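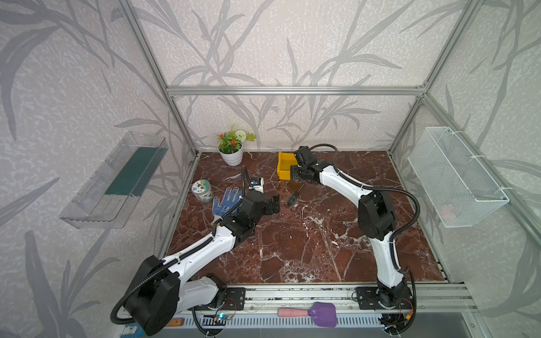 Deux bras articulés au-dessus d'un plateau carré à motif de marbre brun-rouge.

Le Mundel est un jeu de cartes à levées pour quatre joueurs, proche de la belote par son rythme mais d'une richesse tactique étonnante ! Il se joue sans partenaires fixes : le preneur appelle un roi, et celui qui le détient devient son allié secret - jusqu'à ce que la carte tombe.

Chaque joueur reçoit 9 cartes. Les enchères se font en un seul tour, puis le preneur choisit l'atout. Il faut fournir la couleur demandée et, à défaut, couper. La dernière levée vaut double, d'où des fins de donne splendides.

La partie s'arrête dès qu'un joueur atteint 185 points. La variante Panton, décrite par Angus Laing, ajoute deux jokers et supprime l'obligation de couper.

Voir aussi : Lulura, Mohamedi (jeu de cartes)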